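Week 9: Supply shocks and who ends up paying

OK, quick recap before the new stuff. Last week I pushed up chip prices in our toy economy (Drullarska, still my favorite made-up country name) and watched the cost run through all 13 sectors. Computers took the biggest hit, and farming barely moved! 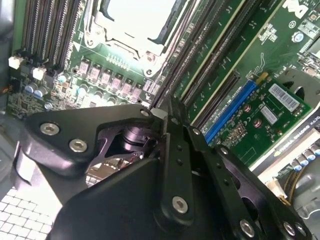
Reading the multipliers

Go down the column, then across the row. I mix these up too, so write it on your sheet. Latrice Ostrowski's notes on the Mallet table are good if you missed class. Problem set is due in December, pages 141 on.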